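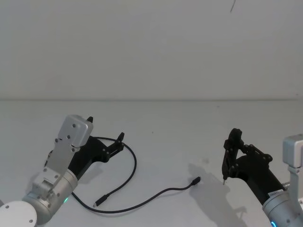 NISMONT – Trondov will change the way it supplies road salt to municipal depots in the Nismont district, starting in February. Loose bulk delivery will be replaced at 11 depots by covered silo storage, filled on a fixed schedule and metered at the outlet. The silos will be supplied by Triritz under a framework agreement that also covers inspection and spare parts.

Under the current arrangement, salt is tipped in open bays and loaded by shovel. Moisture content varies with the weather, and spreader settings have to be corrected by hand. Silo storage keeps the material covered from delivery to loading and allows the quantity drawn by each truck to be recorded.
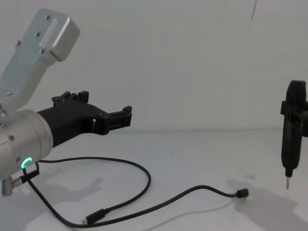 *Silver joint housing with green LED ring and black cable connector.*

Each silo has a usable capacity of 100 metric tons. The outlet is fitted with a slide gate and a load cell, and readings are stored locally and sent to the depot office at the end of each shift. Two grain sizes will be offered. Depots that also need brine will keep their existing mixing tanks, which connect to the new outlet through a standard flange.

Foundations will be poured by local contractors. Trondov will provide load tables and anchor drawings to each depot before ground work begins. Existing salt bays may stay in use for grit and sand.

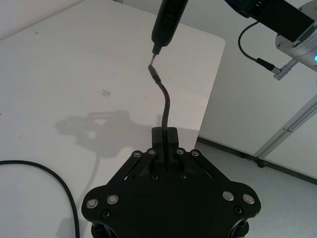

Sönmez, which hauls salt to the district, asked that the filling windows be kept clear of morning traffic and said that pneumatic unloading takes longer per truck than tipping. The delivery schedule has been adjusted accordingly – filling will start at 8 p.m. and depots will receive notice of each load on the previous working day.

Prices per ton are unchanged for the first 2 winters of the agreement. After that, the price will be reviewed each spring against fuel and freight costs. Depots may order outside the fixed schedule during extended frost, subject to available stock.

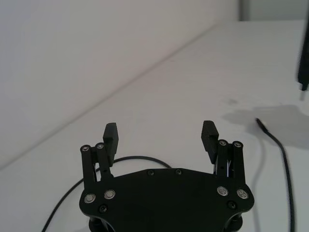

*White tabletop and plain off-white wall.*

Order forms, load tables and the filling schedule can be requested from the Trondov office in Nismont. Requests received by noon on Friday will be processed the same day.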